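LAMMONT, season two
Story meeting, notes
May

Present: Amirul Chong (chair), Ermelinda Falcão, Hafiz Tuhumury, Ilham Sembiring, Ratih Pasaribu (notes)
Started 10:15, late, room double booked.

Last meeting's notes
Accepted. Ilham: his line about the ferry was written down as "must sink," he said "might sink." Corrected.

Actions from last time
Ferry research, done (Hafiz). Recap document for season one, half done, see below. Call with Clustia about the delivery dates, done, Amirul reported. They want outlines for the whole season before any script goes past first draft. Ermelinda not happy, wants it noted that season one was never done that way. Noted.

Clustia notes on the opener
Read out by Amirul. Main points:
They like the cold open at the ferry terminal. Don't like that we hold Ikonen back till the last scene. Want her in the first few pages.
Think the bomb threat is too close to the end of season one.
Want to know who the brother is. (We all want to know who the brother is.)
Asked if the town of Tullau has to be on an island. Yes it does. The whole back half is people not being able to leave.

Discussion. Hafiz would give them Ikonen early, on a phone, voice only, so the viewer has her but the town doesn't. Ermelinda against, says the walk up the ramp with the suitcase is the best entrance we've got and a phone call kills it. Ilham thinks you can have both if the voice isn't named. Long back and forth on whether a viewer would recognize the voice. Amirul: they will, she has been on the poster.
Agreed: try the voice, unnamed, one page, and see how it reads. Ramp stays.
Bomb threat out. Replaced by the harbor master not turning up to work. Quieter, everyone prefers it.

Episode 2
Outline went round before the meeting, not everyone had read it. Ten minutes to read.

As it stands: Ikonen checks in at the guest house under the dead courier's name. Desk clerk doesn't blink, but rings someone after. She finds the ledger pages behind the boiler, they're copies. Meanwhile Deputy Orrin is told to close the harbor master case as a drowning. He doesn't, drives out to the house, finds the back door open and the dog fed. Somebody has been feeding the dog. Ends on Ikonen in the guest house corridor hearing her own room phone ring.

Comments:
Dog is good. Keep dog.
Why does the clerk ring someone if he's on her side in the finale? Ilham says he's ringing the courier's widow, which is fine and even nice but nobody reading it could tell. Needs a line.
Ledger copies. Hafiz worried we did copies already in season one with the passport. Ratih checked, we did, and it was also a boiler. Move to the chapel organ? Moved to the chapel organ, for now.
Orrin driving out alone at night, Ermelinda thinks it makes him look stupid. Amirul says he is a bit stupid. Left as is.
Phone ending liked by all.

Break, 11:40.
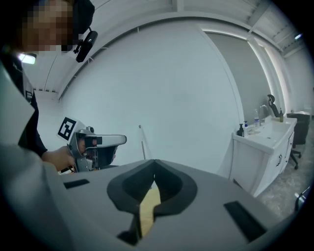 Close-up, gray housing with the dark notch in the middle.

Resumed 11:55.

Episode 5
This one took most of the rest. Midpoint, everything turns here and the outline doesn't turn anything yet.

Two versions on the wall.

Version A (Hafiz). The ferry goes out in the storm with the ledger on board, Ikonen on the dock watching it leave. Orrin is on it. He opens the case in the passenger lounge and it's full of hymn sheets. Cut to the chapel, the organist already burning the real pages. So the villain is the organist, known from here on, and the second half is a chase.

Version B (Ermelinda). Nobody leaves. Ferry cancelled. The council meets in the school gym and Ikonen has to stand up and say who she is. Half the room already knows. Her brother is in the back row, first time we see him, and he walks out before she sees him. Villain not known till the last-but-one episode.

For A: moves, something to look at, storm is paid for by the ferry money Clustia already okayed. Gives Orrin his hour.
Against A: if we know it's the organist we have to keep her interesting for a long time. Also moving the pages to the organ this morning makes it pretty obvious.
For B: cheaper, one big room, great scene for the lead. Answers the brother question.
Against B: it's a meeting. Ilham: "it's a meeting like this one." Some laughing.

Amirul asked if the gym could happen while the ferry is out. Orrin on the boat, Ikonen in the gym, cut between. Brother in the back row. Hymn sheets. Organist is at the gym the whole time in plain sight, so she can't be the one burning pages, so who is. General feeling this is it. Ermelinda wants it on record that it's mostly B. Hafiz wants it on record that it's mostly A.
Agreed: combined version, Ermelinda and Hafiz to outline it together.
Open: who is burning the pages. Candidates are the clerk, the widow, the doctor. Doctor has nothing else to do all season so leaning doctor.

The brother
Ilham did a page on him. Older, left Tullau at nineteen, thought drowned. Has been running the money for the shipping firm from the mainland under his mother's name. He isn't the killer but he did pay for it without knowing what it was for. Ratih asked how you pay for that without knowing. Ilham: invoiced as dredging. Liked.
Name still missing. Not to rhyme with anyone.

Recap document
Ratih is doing the season one recap for new writers and for Clustia. Running at 1,669 words, Clustia asked for a single page. Amirul: cut the whole quarry subplot, it never comes back. Hafiz: it does come back, the key. Nobody else remembered the key. Key is in Orrin's desk drawer, still. Ratih to keep one sentence on the quarry and one on the key.
Also agreed the recap says plainly that the first courier is dead. People keep asking. He's dead.

Continuity
Guest house room number. Outline says 509, but the guest house is a two storey building in every exterior we have. Either it's a joke (rooms numbered by the year, by the owner, whatever) or it changes. Ermelinda likes it odd, the number is on the key fob in the season one finale so we are stuck with it. Stays. Clerk gets a line about it or doesn't, up to whoever drafts.
Orrin's left arm was in a sling at the end of last season. We pick up the next morning. So sling. Means he can't row, means the rowboat in the finale has to be someone else or he's very brave.
Harbor master's wife has had two first names. Going with the second.
Tide. Ferry leaves at low tide in the outline, Hafiz says the real one he went on couldn't. Change to evening sailing.

Title cards
Amirul would like each episode to open on a line from the ledger. Ermelinda: who is going to write them. Amirul: all of us. Silence. Carried over to next time.

AOB
Clustia visiting the writers room before the end of May, please clear the wall of anything rude about the notes.
Ilham away for the next one, will send pages.
Whiteboard pens. Still none that work. Ratih to get some.
Please stop naming files "final".

Actions
Amirul: reply to Clustia, ferry terminal and island both stay, bomb threat gone. Ask if storm money can cover a second night.
Ermelinda and Hafiz: combined outline, episode 5, gym and ferry.
Ilham: clerk's phone call line for episode 2. Name for the brother. Check the dredging idea against the season one invoices scene.
Ratih: recap down to a page, continuity list round to everbody, pens.
All: one ledger line each, if we're doing it. Think about the doctor.

Closed 13:20, room needed.
Next meeting same place, time to be comfirmed.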